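**Vuvanance moves its reusable cup line to a new polypropylene grade**

Tableware maker Vuvanance will switch its reusable drinking cups to a new grade of polypropylene in November. The change covers the Tastis range sold to school cafeterias, hospitals and event caterers. Shapes, sizes and list prices stay the same.

The current grade was chosen for stiffness and fast molding. Its weak point is repeated washing in commercial dishwashers, where high temperatures and alkaline detergent dull the surface and leave fine cracks near the rim. Cups in that condition stain easily and dry slowly, and most kitchens pull them from service well before they break.

The new material is a random copolymer with a different stabilizer package. In the company's own tests, sample cups went through 594 wash cycles before the first rim cracks were recorded. The old grade reached 400 under the same conditions. Detergent strength and rinse temperature were held constant, and cups were inspected every 20 cycles.

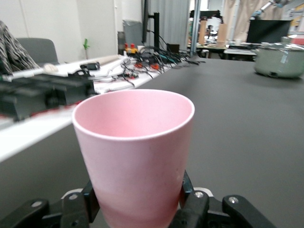 **Amanuel Negussie**
*Staff Writer, Materials and Packaging*

Stacking was tested separately. Tapered cups tend to jam when they are nested warm, and the softer copolymer could have made this worse. Vuvanance says it kept the same wall angle and raised the internal stacking ledge slightly – a change made in the mold inserts, so no new molds were needed. Old and new cups can be stacked together, but the company recommends keeping them apart so that wear can be tracked by batch.

Color is a second issue. Pale shades show coffee, tea and tomato stains sooner than dark ones, and pigments do not always behave the same way in a different base resin. The pastel shades have been matched again under daylight and fluorescent light. Customers who top up existing stock may still notice a small difference next to older cups.

The first production run is set at 2,000 cartons. Jonodus, which handles distribution for the range, will ship remaining stock of the old grade first unless a customer asks for the new one. Each new carton carries a revised resin code on the end label, and the item numbers gain the suffix C.

Lids are not affected. They are molded from a separate grade and will be reviewed next year, together with the heavier Sauerland mugs. Washing instructions for the cups are unchanged – upper rack, rim down, no abrasive pads.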